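Sorting a pantry in one evening

Start at 5, done before dinner if you dont stop to read labels. I used Misness crates, any open plastic ones work.

1. Empty one shelf at a time. Not the whole pantry – learned that the hard way. Crate goes lengthwise, tall boxes stand next to it.
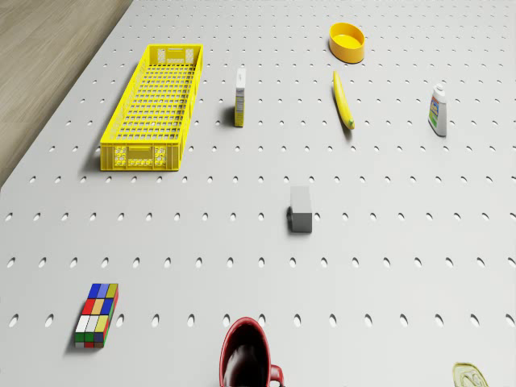 2. Toss the stale stuff. Old flour, mystery rice, that Tinel soup mix from three moves ago. Wipe the shelf, let it dry.

3. Group by meal. Breakfast together, baking together, snacks low if you have kids. Weigh the bulk bags 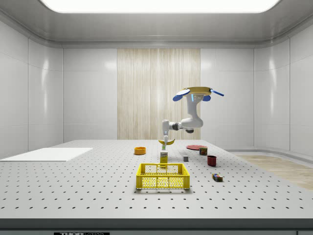 and write the weight on masking tape. Mine was 800 grams of oats, enough for teh month. Anything open goes in front, full bags behind.

4. Put it all back, heavy things at the bottom. Leave a gap on each shelf for next week's groceries. Quick list on the door – whats low, what's out. Check it before you shop.

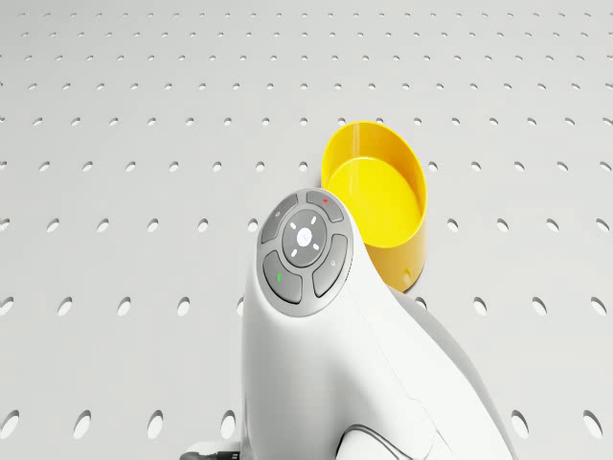
Yellow container, holes in the surface around it.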